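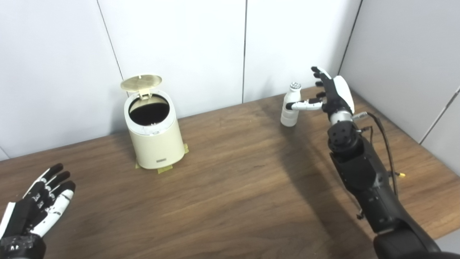
Bremum Match Ball, Size 5
Item no. 1051
In stock

The Bremum is a stitched soccer ball for league games and regular training on natural grass. It replaces the older Cutovov ball, which had a glued cover and is no longer made. If your club still has a few of those in the bag, you can use the two side by side in practice, but most players notice that the Bremum is a little firmer off the foot.

The cover is textured polyurethane over a layer of foam and a woven backing. Panels are sewn by hand. The bladder is butyl, so it holds air well and only needs topping up now and then. Pump the ball the evening before a game and check it again before kickoff. The pressure range is printed next to the valve.

What's in the box
One ball, shipped flat
2 needles
Care card

A pump is not included. Any hand pump that takes a standard needle will work. We sell the Wijaya hand pump separately.

Sizes
Size 5 is for players 13 and up. Size 4 is on its own page. There is no size 3 in this model.

Colors
White with navy, or yellow for winter games. Yellow is sold out until May.

Surfaces
Grass is best. Short sessions on artificial turf are fine. Please don't use it on asphalt or concrete, as the cover will scuff quickly and wear of that kind isn't covered by the warranty.

Care
Put a drop of valve oil on the needle before you push it in. After a muddy game, wipe the ball with a damp cloth and leave it to dry at room temperature, away from radiators. Let out a little air if it's going into storage for the summer.

Price
$54 each. Club accounts get the team price at checkout when they order a full bag. The Romis carry bag is listed under Bags and Nets.

Shipping and returns
Orders in before noon go out the same day. Orders placed after noon on Thursday may not leave until the following week. Unused balls can come back within 30 days. The warranty covers stitching and bladder for 2 years from purchase, so keep your receipt.

Club printing
We can add a club name in one color. Printed balls can't be returned unless there is a fault.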